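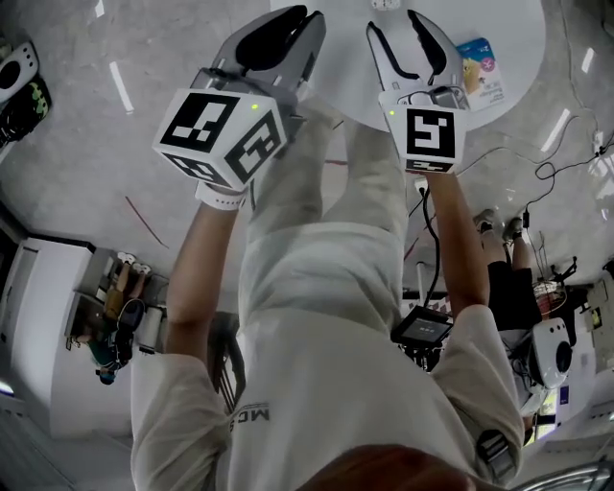 Hand-held grippers steal the show at Cullonholm open day

20/09/2024

More than 100 people came through the doors of the Teltska workshop in Cullonholm for its robotics open day, and a good many of them went home having tried the job of teaching a machine to pick things up.

The biggest draw by far was the pair of hand-held grippers. You hold one in each hand, squeeze to close the jaws, and get on with whatever small task has been set out on the round white table: picking up a packet, turning it round, passing it from one side to the other, putting it back down. Each gripper carries a white cube or block printed with black square patterns, so that its position can be followed as it moves, and a little green light. The movements are recorded and later used to train a robot arm to do the same sort of thing on its own.

It sounds easy. It is great fun, and it is a good deal harder than it sounds! Your own fingers do so much without being asked, and with two padded jaws in their place you find yourself thinking about every tiny turn of the wrist. Visitors who walked up sure of themselves spent their first couple of goes chasing a packet across the table top, and the ones who took it slowly did best.

"People come in expecting a big shiny robot doing a dance," said Declan Kerslake, who runs the workshop's training sessions. "Then they pick these up and it clicks. The robot has to learn from somebody, and for five minutes that somebody is you. I've been doing this for a good while now and I still love watching people's faces when they get their first clean pick."

Staff gave a demonstration at the start of each session before handing over. They worked through the same pick and place slowly, then at normal speed, then with the packet lying at an awkward angle, and talked about what makes a recording worth keeping. Smooth movements are good. So is a proper pause before letting go. Covering up the printed patterns with a sleeve or an elbow is bad, and there was a fair bit of friendly shouting about elbows as the day went on.

Sessions lasted 30 minutes and were run in small groups, which left plenty of time for questions. And there were plenty of those. How many times does a robot need to see something done? (It depends on the task, but the answer is always more than you would guess.) Does it matter if you are left-handed? (Not a bit, and the team likes having a mix.) Can it learn to fold washing? (Asked in every single group. They are working on it.)

Jovita Lozano, who looks after the recordings once they have been made, had a steady queue of people wanting to know what happens next. She explained that mistakes are not always thrown away. A fumbled pick followed by a good recovery can be very useful, as a robot that has only ever been shown perfect attempts may be stuck the first time something slips.

"That cheers people up no end," she said. "They apologise for dropping it and I'm standing there delighted, because they picked it straight back up again."

By closing time 71 recordings had been saved from visitors' attempts. They will be sorted over the coming weeks and the best of them added to the set used on Drunent, the workshop's two-armed tabletop project. Anyone who left their name at the desk will be told whether theirs made it in, and there is already some good-natured rivalry over it between two families from the same street.

The youngest visitors turned out to be very handy indeed. Several of the children got the hang of squeezing and turning at the same time far sooner than the grown-ups with them, and one girl managed to swap a packet from right to left and back again without putting it down, to a round of applause from everyone waiting.

There was a warm welcome too from the Bakhtiari café next door, which kept visitors going with tea and flatbreads while they waited for their turn and stayed open late for the last group.

The next open day is planned for February, with 2 sessions set aside for local schools. Places are free but must be booked, and visitors are asked to wear flat shoes and short or close-fitting sleeves if they would like to try the grippers. Booking opens on the Teltska website once the dates have been settled, and names for the waiting list can be left at the workshop desk in the meantime.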